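Peltomach tabletop practice

The Peltomach practice is a set of working rules for robot arms that handle household dishes on an open table. It grew out of shop notes kept at Flirport, and the first full text came out in May with 43 rules, most of them pleasantly short. 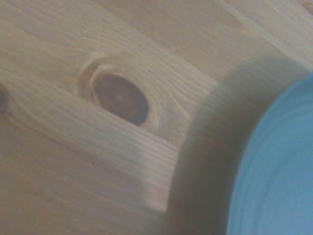 The best-known part covers the approach. Fingers should be open before they come down over a rim, and the arm should slow for the last 4 inches – a habit that older users of the rules still call the Esel pause.

Lifting and placing have a chapter of their own. A plate is held by the rim, kept low over the table, and let go only when its weight is fully on the stand or tabletop.
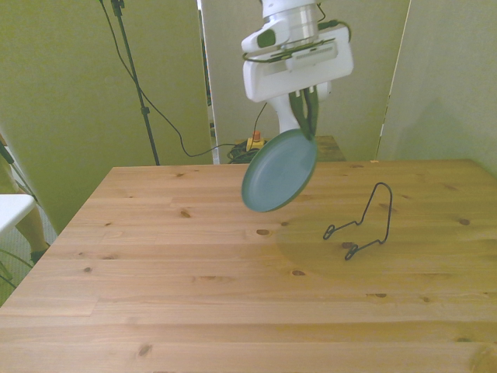
A stop button has to be kept within easy reach, and cables on the arm need enough slack for every turn of the wrist. The Raudsepp edition added 6 rules on cable care. 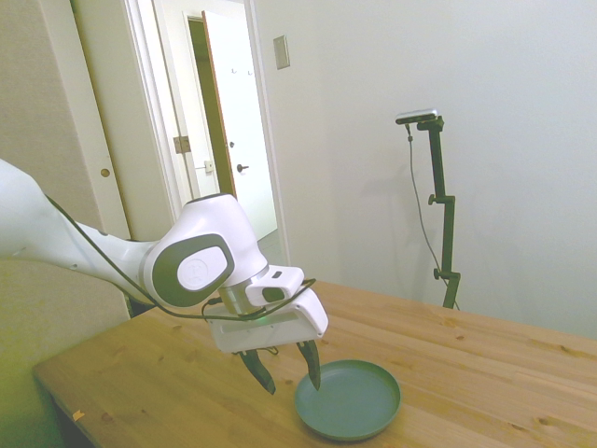
Open gripper above a plate on a pine table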